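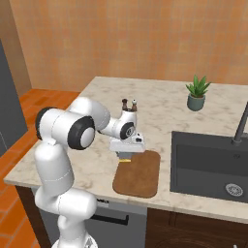 3. Storage Location and Salt Added at Home

3.1 Background to the question

Salt added by the cook or at the table is the part of the diet that a household controls most directly, and it is also the part that is hardest to measure. Food labels do not record it. People who are asked how much salt they add tend to answer with a habit ("a pinch," "not much") that does not convert well to grams. Earlier work in this project, reported in Section 2, dealt with that problem by weighing salt containers before and after a fixed period. The weighing method gives a dependable total for the household, but it says nothing about when the salt was used or what prompted its use. The present section takes up one possible prompt, the place where salt is kept between meals.

The idea is a simple one. A container that is in sight of the person cooking may be used more often than one that has to be fetched from a cabinet. Food researchers have raised the same point with regard to snacks and fruit, with mixed results. Salt differs from both in that it is rarely eaten for its own sake and is nearly always added in the middle of another task. A cook who has wet hands, or who is watching a pot, may skip the salt altogether if reaching it takes more than a step or two. The same cook may add it twice if it stands beside the stove.

3.2 Households and diaries

The study enrolled 103 households in the Ririk district. All prepared a hot meal at home on most evenings, and none included a person under medical advice to limit sodium. Each household kept a cooking diary for 60 days. The main cook entered the dish, the number of people served, each occasion on which salt was added, and whether the food was tasted first. Entries were made on paper and later keyed into Judix, the records system used by the Sfeir study office. After incomplete pages were removed, about 4,000 entries remained for analysis.

Salt was supplied by the project in plain, unmarked bags so that households would not change brand partway through. Participants were asked to refill their own containers from these bags and to go on storing them wherever they normally did. The purpose of the study was described to them as "how families season everyday meals." Storage was not mentioned until the closing interview.

3.3 Coding of storage location

Kitchens differ too much in layout for distance alone to be a useful measure. A shelf that is within arm's reach in a narrow kitchen may be across the room in another. We therefore sorted storage places into four groups: beside the stove, open counter, dining table, and closed storage. The last group covers cabinets, drawers and pantries with a door, including doors that the household said were usually left open.

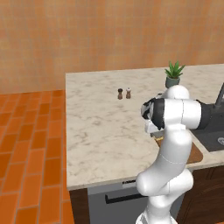
The open counter group needed the most careful definition, as counters are used for so many things at once and the objects on them move during the day. Two coders worked separately from kitchen sketches drawn by the participants, and Teemu Mäkelä settled the cases on which they disagreed. Most disagreements concerned containers that were in plain view but outside the main work area. The arrangement in Figure 3 illustrates the rule that was adopted: the small seasoning containers stand in the middle of the countertop, well behind the robot arm, and would be coded as open counter even though a cook working at the board would have to reach past it. Visibility was given priority over reach. Containers kept on a windowsill or on top of a refrigerator were coded as open counter if the participant reported seeing them while cooking, and as closed storage otherwise. We recognize that the second part of this rule is awkward, and the results were checked with those households left out.

3.4 Results

Households that kept salt beside the stove recorded the most separate additions per dish. Open counter households came next, followed by those using closed storage. The difference between the first two groups was small and should be read with caution. The gap between either of them and closed storage was larger, and it remained after allowing for household size and for the type of dish.

Total salt use by weight showed a weaker pattern. Cooks with closed storage added salt less often but used more on each occasion, so that part of the difference in frequency disappeared when the containers were weighed. This was most noticeable for soups, stews and boiled vegetables. For fried and oven dishes, where salt is usually added near the end, fewer additions did mean less salt overall.

The dining table group behaved unlike the others. Its members reported little salt during cooking and a good deal of it afterward, often before the food had been tasted. As several of these households had more than one adult salting at the table, diary entries made by the main cook are likely to understate the number of additions.

3.5 Container type

A related question is whether the opening of the container matters more than its location. Shakers, grinders and open dishes were all present in the sample, but they were not spread evenly across the storage groups. Open dishes were found mainly beside the stove, and grinders mainly on the dining table. The two effects cannot be separated with the present data. A follow-up trial using the Zerkico shaker, which has a fixed opening, began in June and will assign both container and location by lot - an arrangement that was not practical in the first round. Its design is set out in Section 5.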